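The Upper Shelf

Arif Howlader had rented the flat for four years before he opened the teal box.

It had come with the place. So had the cream one next to it. The landlady, Mrs Munshi, had asked him on the first day to leave both where they were, and he had, through two changes of sofa and one change of girlfriend. He dusted round them. When the radiator leaked in March he lifted them down, dried the shelf and put them back in the same order, side by side.

Then her nephew rang to say she had died, and that the flat would be sold, and that anything on the shelves could go.

"There are two boxes," said Arif.

"Keep them or bin them," said the nephew. "I've got a whole house to clear in Grumov."

His sister came round on the Saturday to help him pack. She started with the cupboards and he started with the books, and by lunchtime they had both stopped pretending and were standing in front of the white shelves. 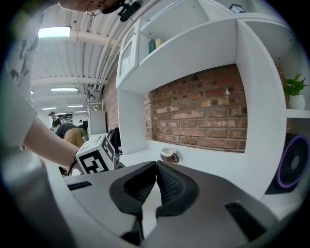
The shelving unit, with the two boxes in the upper compartment.

"You do it," she said. "You've lived with them."

The cream box held receipts. They were from a shoe shop called Pornik and went back years, folded in half and held with a bulldog clip. The top one was for 34 pounds. He read a few and put the lid back on.

The teal box was lighter. Inside was a key on a loop of string and a card with his own address on it, written in blue ink. He took the key to the front door and tried it. It turned.

"It's a spare," his sister said.

"I was locked out in the snow that time. I paid a man 200 pounds."

"Did you ever ask her what was in it?"

He hadn't. He put the key in his pocket and went to find the tape. They had the kitchen done by six, and he carried both boxes down to the car himself and wedged them behind the passenger seat.

Comments (3)

besimen_reader
Poor Arif, 200 quid! I would have looked on day one.

Tilda
I liked the receipts. Did she work at the shoe shop or just buy a lot of shoes?

Oldham Ron
My mother kept a spare key in a tea tin and we only found it after the locks were changed. Enjoyed this one.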